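The bed gets made first

The woman who runs the three guest rooms above the old Kelemen bakery in Dandodville has a rule about beds, and she gave it to me before I had my coat off. "Make it before you do anything else in the room. Then you've got a table."

She meant it literally. Once a bed is made it is the biggest clean flat surface in any bedroom, and she sorts, folds and stacks on it all morning. I spent a Friday following her from room to room because I had stayed there in April and slept better than I had in months, and I wanted to know what she was doing that I wasn't. She agreed to talk on the condition that I leave her name out of it and carry a basket.

She has been at this long enough to have written down the number of times she has changed a bed in the building. The tally is in pencil on the inside of the linen closet door, in bundles of five, and the morning I was there it stood at 2604. "I started it as a joke with my sister," she said. "Then I couldn't stop. If I quit now it would feel like losing my place in a book."

The closet itself is a beauty. It's a deep, old-fashioned one with slatted shelves, and everything in it is stored by room, with each set of sheets folded inside one of its own pillowcases so that you pull out a single bundle and go. I have read that tip in a hundred places and never once done it. Seeing a whole closet run that way changed my mind on the spot. I did mine the next evening!

We talked about duvets for a good hour, and I would have gone on for two. She loves stripes. She'll put a plain cover on a bed if she has to, but given the choice she buys stripes every time, the wider and brighter the better, and she has a practical argument for it. "A stripe tells on you," she said. "If the cover's twisted on the bed, you see it from the door. With a plain one you can be four inches off and not know until you lie down and one foot's cold."

Her way of getting it straight is to find the stripe closest to the middle and walk it up to the headboard. She stands at the foot, holds the cover by that stripe and gives it one long shake, and then she goes to each side and pulls down, never across. Pulling across is what makes the ripples, she says, and once they're in along one side you end up chasing them around the bed. She doesn't iron the covers. A few wrinkles don't bother her a bit.

"It's a bed," she said. "Somebody's going to get in it."
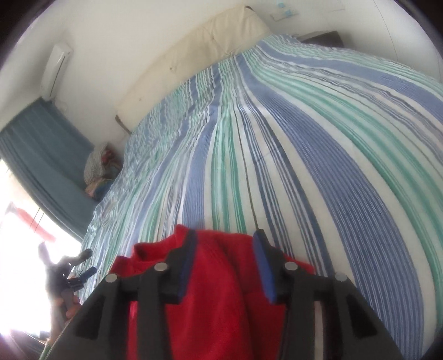 Blues and greens are her favorites, especially with white in between. She had a red and orange set years ago, a present, and guests kept mentioning it at breakfast in a way she didn't care for. She still has it. It goes on her own bed in the winter.

I asked about headboards, which I had been wondering about ever since I bought a pale padded one and regretted it inside of a year. She laughed for quite a while. Pale upholstery is lovely and it picks up everything, she said, mostly from hair and from people reading with their heads back. Her method is dull and it works. She vacuums the padding with the soft brush every couple of weeks, and for a mark she uses a cloth wrung out in lukewarm water with a drop of dish soap, dabbing from the outside of the mark toward the center, followed by a second cloth with plain water and then a dry towel pressed on hard. She tests on the back first. Anything that has been there more than a season she leaves alone.

"People scrub," she said. "They get a clean circle in the middle of a headboard that isn't clean, and now they've got a bigger problem. Do the whole panel or don't do it."

The same goes for dusting. She likes a fleece cloth, used dry, and she works from the top of the room down: the tops of the curtain rods, the lamp, the headboard, the bedside table, the baseboards. Black furniture gets done last and gets done again before the guest arrives. She showed me why by wiping a black tabletop clean and making me wait with her in the window light for ten minutes while we discussed pie. By the end of the pie there was a fine gray film on it. I was weirdly thrilled by this. I have a black dresser at home and had assumed I was simply bad at dusting.

Curtains she handles less than I expected. Twice a year they come down and get washed, and in between she runs her hands down the folds to set them and gives the hems a shake out the window. If a room has a wall air conditioner, she has the curtain closest to it on a shorter schedule, and she takes the filter out and rinses it at the same time. "You wash the curtain and leave the filter dirty, you'll be washing the curtain again," she said.

Then pillows. She had opinions! Spare pillows and spare bedding should live in the room they belong to, she believes, even if that means a bundle in a corner by the bed. Guests won't ask for another pillow at eleven at night. They will use one that's already there. She covers the spares in flowered cases so that they can't get mixed up with the everyday ones in the wash, and she picks the flowers to suit herself. Matching is of no interest to her.

"I went to one of those hotels in Mikaron," she said, "and everything in the room was the same gray. The bed was gray. I sat down on it and missed it." (She did not miss it. She told me later that she had landed on the corner. But that's the way she tells it.)

The costs are more modest than I would have guessed. She outfits a bed for a year on a budget of 50 dollars, which covers replacement pillowcases and one new flat sheet, and the duvet covers come from the Zunetti outlet when it clears out its odd sizes. The one thing she spent real money on was mattresses. Those were 800 dollars each and she would do it again tomorrow. She turns them head to foot on the first Monday of the month, alone, with a technique involving her hip that I tried and can't recommend to anybody under five foot six.

Between all this she kept moving. I never saw her make two trips for something. The basket goes in full of clean things and comes out full of used ones, and while I stood asking about thread count (she doesn't look at it, she rubs the sheet between finger and thumb and then against her cheek) she had changed four pillowcases and found an earring. Her best time for a full change, alone, with a double bed and a duvet, is 37 seconds short of five minutes. She offered to beat it for me. She didn't, but only because the phone rang.

Before I went I asked what she would tell someone with a perfectly ordinary bedroom and no guests coming, a person who just wants it to feel nice at the end of the day. She thought about it while squaring up a stack of towels.

"Get the bed off the wall far enough that you can walk around it, if you've got the space," she said. "I can't make a bed well from one side and neither can you. And buy the cover you like looking at. You're going to see it every morning with no coffee in you."

She would add one more, which she called down the stairs after me as I was leaving with a warm roll in each pocket. Wash the duvet itself once in a while, the inside, the part that isn't the cover. Take it to a laundromat with a big front-loader and throw in a couple of clean tennis balls when it dries. I asked how often.

"More than you do," she said.

The rooms are closed from December 15, 2019 until after the holidays, when she is having the stairs painted. She hasn't picked the color yet but says there may be stripes.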